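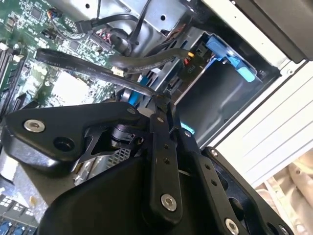
Platz ist das Problem. Immer. Wer eine Festplatte aus einem alten Büro-PC holen will, mit der Hand, der greift hinein, schiebt die Kabel mit dem Handrücken weg und denkt nicht darüber nach. Der Greifer in Allach hat keinen Handrücken. Er hat Finger, Gelenke, Schrauben, und an jeder Ecke kann ein Kabel hängenbleiben.

Bei Durner in Allach läuft seit vorigem Juli eine Zelle, die gebrauchte Rechner ausräumt. Laufwerke zuerst, wegen der Daten. Der Arm ist gebraucht gekauft, den Greifer hat De Smet geliefert, den Rest haben sie selbst gebaut. Wir haben mit der Technikerin gesprochen, die die Zelle morgens einrichtet und die geholt wird, wenn etwas klemmt. Das Gespräch begann um 6.40 Uhr, an der Zelle, im Stehen. Kaffee gab es später.
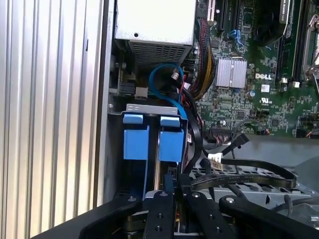 Aus Allach — Text: Redaktion Indmont, Rubrik Instandhaltung

Was sie als Erstes macht, wenn sie kommt? »Schrauben anschauen. Nicht den Rechner hochfahren, nicht das Programm. Schrauben.« Die Finger und die Gelenkarme sind verschraubt, und durch das ständige Anfahren an Blech setzen sich die Verbindungen. Man sieht das schlecht, sagt sie, man fühlt es besser. Finger zwischen Daumen und Zeigefinger nehmen, quer drücken. Wenn es knackt, nachziehen, mit dem Drehmomentschlüssel, 4 Newtonmeter. »Nach Gefühl hat das hier auch mal jemand gemacht. Da war dann das Gewinde hin.«

Danach Referenzfahrt, Greifer ganz auf, ganz zu. Sie hört dabei hin. Ein gesunder Greifer klinge gleichmäßig, ein trockener habe so ein Schaben kurz vor Endlage. Dann die Kamera am Handgelenk, Linse abwischen, Mikrofasertuch, kein Reiniger. Der Staub aus den Gehäusen ist fein und fettig und legt sich auf alles. »An schlimmen Tagen wische ich in jeder Pause.«

Die Kiste, die gerade unter dem Arm liegt, ist ein Dell, Deckel ab, silbernes Netzteil, blaue Laufwerksklammern. Die Klammern mag sie. »Blau ist super. Blau findet die Kamera auch bei schlechtem Licht. Und die sind zum Drücken gemacht, da brauch ich keinen Schrauber.« Schwieriger die Kabel. Schwarz vor schwarzem Finger, das sei für das Kamerabild das Schlimmste. Deshalb fährt der Arm nicht in einem Zug an, er hält über dem Käfig kurz an und schaut noch einmal. Kostet Zeit. Wurde diskutiert. Blieb drin.

Wie wird die Greifkraft eingestellt? Da holt sie aus. Die Vorgabe von De Smet sei für Blechteile gewesen, viel zu stramm. Eine Platte hält man an den Längsseiten, am Metall, und möglichst nicht dort, wo die Platine sitzt. »Wir haben bei 300 Gramm Last angefangen, mit einem Stück Flachstahl, und die Kraft so weit runter, bis es rutscht. Dann wieder ein Stück rauf.« Inzwischen liegen die Werte für Laufwerke in einem eigenen Datensatz. Wer den Greifer tauscht, muss das neu machen, jedes Mal, auch wenn der neue baugleich ist. Steht im Ordner. Wird trotzdem gern vergessen.

Und die Finger selber? Verschleißteil. Die Innenflächen werden glatt, nach rund 2000 Griffen merkt sie es. Erst rutscht mal eine Platte an, dann öfter. Wechseln dauert, wenn alles liegt, wo es liegen soll, keine Viertelstunde: Arm in Wartungsstellung, Zelle aus, Schloss an den Hauptschalter, Schlüssel in die eigene Tasche. Schrauben raus, Finger ab, Auflage sauber machen. Neue Finger lose anlegen, Greifer von Hand zufahren, bis beide Flächen satt anliegen, erst dann fest. »Das ist der Trick, wenns einer ist. Zuerst zu, dann fest. Sonst stehen sie schief und du suchst den ganzen Vormittag.«

Die größte Störung bisher kam von einem Kabel. SATA, ganz gewöhnlich. Es hatte sich zwischen Gelenkarm und Gehäuse des Greifers gelegt, der Arm fuhr hoch und nahm den Rechner mit. Nicht weit, eine Handbreit vielleicht. Der Schutzhalt hat ausgelöst. Danach war ein Gelenkbolzen krumm, so wenig, dass man ihn auf der Glasplatte rollen musste, um es zu sehen. Der Greifer schloss noch, aber links später als rechts. »Da habe ich neun Tage gesucht. Software, Kamera, alles. Und dann war es der Bolzen.« Sie lacht nicht, als sie das erzählt.

Geändert wurde danach zweierlei. Beim Hochfahren wird auf den ersten Zentimetern die Kraft überwacht, wird sie zu groß, bleibt der Arm stehen und die Ampel geht auf Gelb. Und die Rechner werden jetzt geklemmt, nicht mehr nur angelegt. Die Klemmung ist selbst gemacht, Schnellspanner mit Gummi drauf. De Smet hätte eine pneumatische angeboten. Zu teuer, sagt sie, und noch ein Schlauch mehr.

Ob die Kabel nicht vorher raus könnten, von Hand? Könnten sie. Bei manchen Baureihen machen sie es auch. Stecker mit Rastnase zieht der Greifer nicht, die reißt er. Das Abziehen am Laufwerk übernimmt also ein Mensch am Vorplatz, der Rest bleibt drin liegen und hängt eben, wie er hängt. »Ideal wär was anderes. Aber ich bekomm die Kisten nicht ideal.«

Zwischendurch piept es, sie dreht sich um, quittiert, redet weiter. Was war das? »Deckelschalter. Der Türkontakt hat Spiel, der kommt am Wochenende dran.« Solche Sachen schreibt sie mit Filzstift auf eine Tafel neben der Steuerung. Unten auf der Tafel steht, was schon länger wartet: Energiekette scheuert, Fett bestellen, Beleuchtung links flackert.

Fetten ist ein eigenes Thema. Zu wenig ist schlecht, zu viel ist hier schlimmer, weil der Staub darin hängen bleibt und zur Schleifpaste wird. Sie nimmt eine Spritze mit stumpfer Kanüle, ein Tropfen je Gelenk, Greifer ein paarmal bewegen, Überschuss mit dem Lappen weg. Druckluft ist an der Zelle verboten. Sie bläst den Dreck nur in die Lager hinein, und beim nächsten Mal sucht man dann wieder. Es gibt einen Sauger mit schmaler Bürste, der hängt am Zaun, und wehe, er hängt da nicht.

Neue Gehäusetypen lernt die Zelle nicht von allein. Jemand muss den Arm von Hand hinführen, Anfahrpunkt, Zwischenhalt, Greifpunkt, Rückzug. Der Rückzug wird am meisten unterschätzt, meint sie, weil der Greifer dann breiter ist als vorher, es hängt ja eine Platte dran. Also erst gerade nach oben, dann zur Seite. Wer schräg rauszieht, bleibt am Käfig hängen. Für einen neuen Typ rechnet sie einen halben Tag, mit Probelauf in langsam. Mit dem Finger auf dem Halt-Taster, die ganze Zeit.

Was sie anders machen würde, von vorn? Schmalere Finger. Längere auch, aber vor allem schmalere. Zwei Sätze davon im Schrank, fertig eingmessen. Und den Schaltschrank auf die andere Seite, man läuft jedes mal um die ganze Zelle herum. De Smet hat einen schmalen Satz in der Fertigung, ein Liefertermin steht noch nicht fest. Bis dahin zieht sie morgens Schrauben nach.

Um 7.30 Uhr kommt der erste Wagen mit Rechnern. Sie muss los.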